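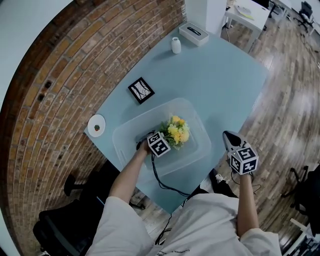

Thursday, morning. Second go at the tannin dye bath for the Preda linen, using the oak gall stock left over from September. The first lot came out streaky, with a grey band near the fold on every piece, and I put that down to the kettle being too small for the length of cloth. Volume is the thing to fix before we touch the recipe. A clear plastic bin with a low rim and rounded corners, like the one on the blue-grey table with the yellow artificial flowers in it, would let us see the colour of the liquor from the side, but the walls need to be higher for the 40 litre bath. Staying with the enamel tub for now.

Dry weight of cloth, all pieces: 1496 g. Scoured last night in soda ash, rinsed until the water ran clear, spun and left damp under a sheet.

Bath made up to 40 L from the rainwater tank. Gall stock strained twice through muslin. There was still fine sediment at the bottom of the jug, so I left the last centimetre behind. Iron weighed out at 10 g and dissolved separately in a jar of warm water. It looked cloudy – old stuff from the Clakside tub, label half gone. Order fresh before the next run.

Cloth in at 9.15. Turned every few minutes with the long dowel. Lifted out after an hour, iron stirred through, cloth back in. Colour moved quickly, beige to a flat mid grey, and no band that I could find when it was wet.

Swatch 263 is from the middle of the longest piece, swatch 264 from the selvedge. Both are pinned to the board by the sink. Please don't move them near the window, they are for the light test.

Still to do: neutral rinse, dry in the shade, check the folds again. The Mudska wool is waiting on the same bath if there's any strength left in it. Urnodero want a darker grey than this, so probably a second dip in the galls with no extra iron. Gloves are down to the last pair.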